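Printon build log
May 16, 2023, posted by the bench 2 crew
3 comments | 13 shares

Picking up where I left off, which was with the wrist cable rubbing on the bracket every time the arm turned past center. I moved the clip back a little and gave the cable more slack, and now it goes all the way round without that awful creaking. Very pleased with that, small as it is!

Most of the evening went to the marker job. I've been using whiteboard markers as practice pieces because we have a drawer of them, they're light, and if one gets flung across the shop it doesn't matter much. I set the grip force to 89 on the Hauser driver (out of 1,000, for whoever reads this later and thinks it sounds high) and left the speed low.

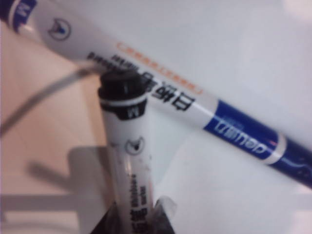
The Indutari pads are the softer set, by the way, and I'd like to stay with them for now. The old hard ones are in the tin under the bench, please don't toss them, I may want to cut one down for the Mellura hand when we get back to it in July.

Still to do: the wrist view is blurry up close and I keep forgetting to refocus before I start, so I've taped a note to the power switch. Also need to retighten the base bolts, and write down the home position somewhere that isn't the back of my hand. If you use the arm before I'm in again, save your settings under a new name, pretty please.

Contact the workshop | © 2023 Printon | Back to top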